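Edach Opens Pet Starter Bag Program to All Shelters

May 13, 2025 — Edach, the pet supply cooperative, said today that any animal shelter in its delivery area can now order its starter bags for newly adopted dogs. The program began in October with two shelters and has sent out 878 bags.

Each order is packed in a brown paper bag. Soft toys and textured balls are among the items shelters can choose.
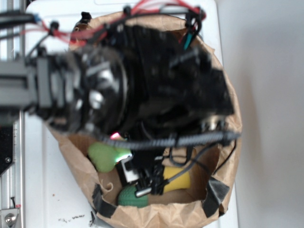
Shelters place orders by email and receive them within two weeks. There is no minimum order.

"Families go home with a dog and nothing for it to chew on," said Lemlem Tilahun, program manager at Edach. "We wanted a plain bag they could carry out the door."

Contact: Rangi Pryor, Edach press office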